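Bench notes, July, Ostonum cell
Present: R. Varma, W. Awwad (until 14:00)

Finger pad comparison, continued

Swapped the Skenberg pads for the Murnell set before lunch. Same arm, same controller, grip force held at 25 percent on both. Pads seated without shims this time. Re-zeroed the finger opening after the change; offset came out 2 mm wider than the value in Seema's file, so I overwrote it.

Soft packaging was the weak spot for the Skenberg pads. They close flat and push film out of the way. The Murnell pads have a lip at the tip, which should catch a fold. Started on crumpled plastic and left the rigid pieces (marker pack, yellow-lidded container, juice carton) for later. Teal cloth stays on for both sets so the friction underneath doesn't change between runs. 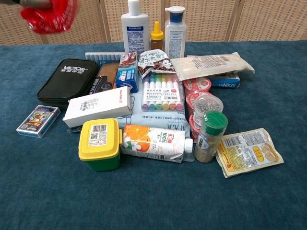
Murnell pads, results so far

Film and bags: 60 attempts, 4 drops. All drops during the lateral move, none on lift. Walid thinks the wrist accelerates too hard. Possible. Have not touched the profile.
Bottles: no slip noticed on either pad set. Not a useful discriminator, drop from the list.
Flat boxes: lip gets in the way. Fingers ride up on the edge and the box tilts. Skenberg better here.

Open

Repeat film runs with the slower wrist profile. Change nothing else.
Ask Nanna whether the lip can be ground down on one finger only.
Chest camera exposure: held object blurs during fast moves. Try a shorter shutter.
Skenberg pads are in the top drawer, bagged, left and right marked.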